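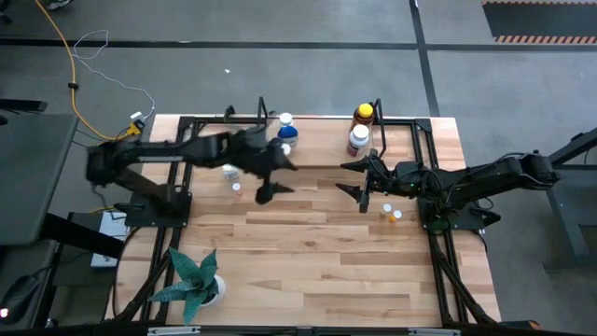
What the demos are worth, after a month of making them

I've been putting off this post because I wanted to be fair. I spent most of September driving a pair of robot arms by hand at Treko, a small shop that does teaching-by-demonstration work for other people's products. You hold two leader handles, the arms on the table copy you, and everything gets logged. Do it enough times and a model is supposed to learn to do it without you.

I went in doubtful and came out doubtful about different things.

The job was bottles and caps. Pick up a cap, pick up the bottle or vial it goes with, bring them together over open table, turn, let go. A five-year-old can do it. It took me most of a week to do it well through the handles, and I've assembled watches for fun. You can't feel anything. The fingers close and you find out by looking whether you have the cap or you have squirted it across the wood. The tiny caps are the worst. When there are a few of them close together you go for one and shove the other two.

Our part of the project, which went by the name Pravau, finished with 1104 recorded runs. Of those, 1066 were marked good. I've seen that number repeated since as though it were a success rate for the robot. It's a success rate for me, with a restart button, after practice, deciding for myself what counted. A cap that sat a bit crooked on its threads was "good" at four in the afternoon and "bad" at nine in the morning. I asked if someone else could do the marking. The answer was that there wasn't time.

Then there's speed. Everyone who drives these things gets faster, and the early runs are slow and careful and full of little hesitations. By the end I was whipping the left arm over the table because I knew where I was going. The model gets fed both kinds and has to make one person out of them. The people who train it told me this averages out. I watched what came back and I don't think it does. It would start off at my late-September pace and then stall over the cap, exactly the way I used to.

The first trained version got 24 tries in front of us. I'd rather not give the score, which isn't mine to give, but I'd have been sent home for it. The second was better. It was also tested on bottles standing pretty much where I'd always stood them. I moved one over by a hand's width when it was my turn to set up and the right arm went to the old spot and closed on air. Somebody called that an unfair test. My kitchen is full of unfair tests.

What I will say for it: the method beats writing code for each bottle. I've seen that done too, on an older setup, and it took some 30 pages of settings to pick up one jar. And there was an afternoon when the arms put a cap on, dropped it, and went back for it, which I had done plenty of times on the handles without ever meaning to teach it. I liked that a lot. I'd like it more if it had happened twice.

Things I'd want to ask before believing the next video:

Who decided which runs were good?

Were the objects moved between tries, and by how much?

How many hours did the driver have before the first run that was kept?

Is it playing at normal speed?

I'm told the next round moves to Zusach, with new handles that push back a little when the fingers touch something. That would have saved me a lot of squinting. I've said I'd come in and try them, so I suppose there'll be another one of these posts.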